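Última actualización: 12 de octubre de 2018

Buscar en esta revista Buscar

4. Grabar en casa: lo que aprendí midiendo mi propio ruido

Antes de meterme con los datos de los demás participantes quiero contar cómo me fue a mí, que también fui sujeto de este estudio (el sujeto cero, me llamaba Mebrat Teshome con bastante guasa). Llevo años grabando narraciones en un cuarto que da al patio y estaba convencida de que sonaba bien. Pues no sonaba bien. Puse el micrófono en su sitio de siempre, dejé correr la grabación sin abrir la boca y, al escucharla con auriculares, allí estaba todo: la nevera, el ascensor, una moto que se quedaba al ralentí bajo la ventana y un zumbido grave que tardé una semana en localizar. ¡Era el transformador de la lámpara!

El protocolo de medida lo propuso Guangming Zou y lo seguimos todos igual, cada cual en su casa. Se graba primero el cuarto en silencio, con las ventanas cerradas y el ordenador encendido, y después se lee siempre el mismo párrafo a la misma distancia. Para comparar los graves usamos el nivel por debajo de los 100 Hz, donde se esconde el tráfico, y para la reverberación nos fijamos en la banda de 1000 Hz, que en la voz hablada se nota muchísimo. Probamos 2 posiciones por habitación: la mesa de trabajo habitual y el interior de un armario con ropa colgada.

Lo del armario merece un párrafo aparte, porque casi todos entramos riéndonos y salimos sudando. Acústicamente funciona de maravilla en los medios y en los agudos; los abrigos hacen lo que no hacía mi espuma comprada por internet. En los graves, en cambio, no cambia casi nada, y tiene su lógica: una chaqueta no para un autobús. A Syafiqah Wibisono le salió incluso peor dentro que fuera, con una resonancia muy fea que le ponía voz de caja, y hasta que no retiró la puerta corredera no consiguió una toma decente. Yo, por mi parte, tuve que aprender a pasar páginas en la pantalla sin mover los codos.

Con los materiales fuimos muy caseros. Florian Le Goff montó unos paneles Plastetti sobre un bastidor con ruedas y los arrastraba de un cuarto a otro; yo colgué dos mantas Gerkus de una barra de cortina, y Thibault Lefèvre se empeñó en sellar las rendijas de la ventana con burlete antes de tocar nada más. Ganó él, claro. El burlete fue lo más barato de todo y lo único que bajó el ruido de la calle de una manera que se oyera sin mirar el medidor (el resto mejoraba la sala, que es otro asunto, aunque en los foros se mezclen los dos continuamente). Ya sé que cualquier manual separa aislamiento de acondicionamiento en la página uno; pues yo necesité subirme a una silla con una manta en la mano para enterarme.

También hay que hablar del espacio que se come todo esto. En una casa pequeña la mesa de grabar es la mesa de todo, y los aparatos compiten con los papeles, con la cena y con lo que cada uno tenga a medias. Por eso pedimos a los participantes que anotaran cuánto tardaban en dejarlo todo listo y en recogerlo después. Quienes tenían que montar y desmontar grababan menos días y hacían sesiones más largas, y en esas sesiones largas la voz se cansa, se oye más saliva y el editor (o sea, una misma) acaba desesperado.

Suscríbase a nuestro boletín para recibir los nuevos números. Puede darse de baja cuando quiera.
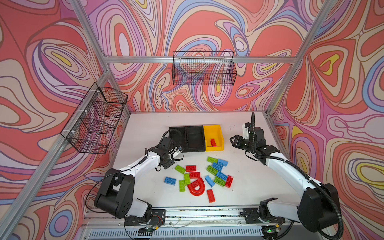 Figura 1. Dos brazos robóticos sobre una mesa blanca con bricks de juguete.

De modo que en la siguiente ronda vamos a apuntar también la hora de cada toma, cosa que yo no hice y que me habría ahorrado varias tardes de escuchar motos. Thibault ya ha comprado más burlete.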